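Drokero demo collection - questions people keep asking

Last touched 10 June 2022. Written fast between sessions, so fix what's wrong and tell the channel after. If your question isn't here, ask in the channel and somebody will paste the answer in.

THE BASICS

What are we collecting, exactly?

Demonstrations. One operator drives the arm through one kitchen task, start to finish, and we save the camera streams, the joint positions, the gripper opening and the text prompt. One of those is an episode. The policy gets trained on episodes. No hand labels on individual frames, don't bother with those, we stopped in the spring.

What's the difference between Drokero and Zotthorpe?

Drokero is the collection project. Zotthorpe is the model that eats it. People mix them up in tickets all the time. If the problem is with a file, it's Drokero. If the problem is with what the arm does when no one is driving, it's Zotthorpe, and you want the other channel.

And Bezerra?

The logging tool. Runs on the station computer, starts and stops the recording, asks you for the prompt and the outcome. Old docs call it "the recorder". Same thing.

How many episodes do we have?

1869 accepted as of this morning. Accepted means reviewed and kept. The number on the Bezerra start screen is bigger, it counts everything, including the junk. Don't quote that one in slides please.

Is that enough?

For single pick-and-place, it's looking decent. For anything with two steps, no. For anything with a door or a lid, really no. See the task list further down.

BEFORE A SESSION

Do I need training to drive?

Yes. 7 practice episodes on the practice prompt, reviewed by someone who already drives. They don't go into the set. Most people are fine by the third or fourth but do all of them anyway.

What do I check first?

E-stop in reach and tested. Cameras all live in Bezerra, and I mean look at each one, a frozen stream shows a perfectly nice picture. Gripper opens and closes all the way. Clock synced. Then home the arm. Then touch the objects, in that order, since homing with your hands on the table is how you get yelled at.

Cameras look a bit off from last time. Does it matter?

A little off, fine, we want some of that. A lot off, run the calibration again. Rule of thumb: if the near edge of the table has left the picture, it's a lot.

Can I change the lighting?

Yes! Please do. Lights on, lights half on, blinds up, whatever. Just not in the middle of an episode. Note it in the session field.

SETTING UP THE TABLE

How do I pick objects?

Take them from the bins. Mix of containers and things that go in containers, plus a few that have nothing to do with the prompt. The unrelated ones matter. A policy that has only ever seen the one bowl and the one fruit it needs will grab whatever is there.

Do I have to place them at random?

Yes, and people are bad at it. Everyone makes neat rows. Bezerra has a shuffle button that gives you a rough layout, use it, then nudge things that would fall off. Edges are fine. Near the edge is good, we're short on that. Things lying on their side are also good, leave them if they tip over during setup.

When do I reshuffle?

Every 2 episodes. Not every one, it eats the whole afternoon. Not once a session either. We threw out a full batch from the Orkex site where the layout never moved and the model just learned the spot.

Can things touch each other?

Touching is ok. Stacked only if the prompt is about stacking. Something inside a bowl at the start is ok too as long as the prompt still makes sense.

Real food or fake?

Fake by default. Real food goes soft, changes color, leaves stuff on the gripper pads. If you have a good reason put it in the session field and wipe down after.

DRIVING

How fast should I move?

Slower than you want to, steady. Fast moves blur in the side camera and the model gets very little out of those frames. A bit of blur on the long reach across is unavoidable and reviewers won't reject for it. Blur at the grasp, they will.
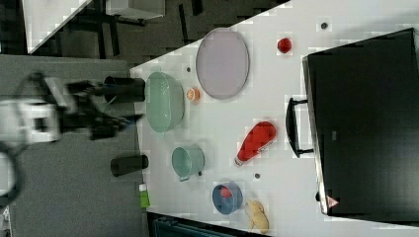 Same goes for backing out. People do a careful approach, careful grasp, and then whip the arm home like they're late for lunch. The retreat is part of the episode. It gets trained on like everything else.

Can I pause to think?

Short ones, ok. Long pauses teach the arm to stand there. If you don't know what your next move is, stop and discard, plan it, go again. Best to do a dry run in your head before you hit record.

I missed the grasp. Discard?

No! Keep it if you recovered. Miss, back up a little, try again, get it: that's one of the most useful things in the set and we don't have nearly enough. Mark it "recovered". Allowed up to 2 misses per episode, past that it turns into a mess, discard.

I knocked over something that wasn't in the prompt.

Keep going if it doesn't block you. Mark "disturbed". If it went on the floor, stop, discard, and pick it up with the arm disabled. Not paused. Disabled.

Is it ok to push things out of the way?

Only if a person would. Pushing a bowl a bit to get at something behind it, sure. Bulldozing, no.

Where should the arm end up?

Clear of the objects, gripper open, anywhere comfortable. Doesn't have to be exact home. It used to have to be, ignore the old checklist taped up by the door.

PROMPTS

How do I write one?

Short, the way you'd say it to somebody. "Put the corn in the bowl." Lower case or upper case, doesn't matter, gets normalized. No coordinates, no "using the gripper", no please.

What if there's two bowls?

Then say which. Color first, then size, then position, in that order of preference. Position words are relative to the operator chair, NOT the camera. This one causes more bad episodes then anything else on the page.

What do I call an object I'm not sure about?

Whatever you'd call it out loud. We want different people's words. Pan, pot, saucepan, all fine, as long as only one thing on the table could be meant.

Can I write the prompt after?

No. Prompt first, then record. When people write it after, they describe what happened, and what happened is sometimes not what they were trying to do.

MICROWAVE AND OTHER DOORS

Can I use the microwave tasks yet?

Open and close, yes. Putting something inside, from August, when the new gripper pads are in. The current ones slip on the handle if you pull at an angle, so pull straight.

Is it plugged in?

Should never be. Check the cord before you start. If you ever find it plugged in, unplug it and write in the channel.

Does it have to stay in one place?

It can move between sessions, not inside one. Leave enough room for the door to swing and don't park it where it hides half the table from the side camera.

UPLOAD AND REVIEW

When does it upload?

Overnight, automatically. Leave the station on. If you shut it down the batch sits there till somebody notices, which can be a while.

Who reviews?

Anyone but the person who drove. Watch at double speed, check the prompt against the outcome, check the flags. Accept, reject, or send back for a new prompt. Don't reject for ugly. Ugly and succesful is still good.

What gets rejected most?

Wrong prompt. Then dropped camera streams. Then hands in view while the arm is moving. Keep your hands out, the model doesn't need to learn about your sleeves.

Do failed episodes get kept?

Yes, in their own folder, marked "fail". They don't go in the main training mix but the success detector uses them. So don't delete, just mark honest.

How long is a session supposed to be?

Stop at 17 episodes or when you get sloppy, whichever is first. You can see the tired ones in review, the grasps get lazy and the flags stop getting filled in. Swap out, get some water.

I found a bug in Bezerra.

Channel, with the episode number and what you clicked. "It froze" isn't enough. If the outcome screen never came up, the episode probably saved anyway, look in the pending list before you redo it.

Can I use the data for my own thing?

Inside the lab, yes, take the accepted folder, copy it, don't work in place. Outside, ask first. And say which snapshot you used, the set changes every night.

STILL OPEN

Two-arm prompts. Wording not settled, don't collect yet.
Spray bottles, squeezing the trigger. Pick and place only for now.
Anything with actual water in it. No.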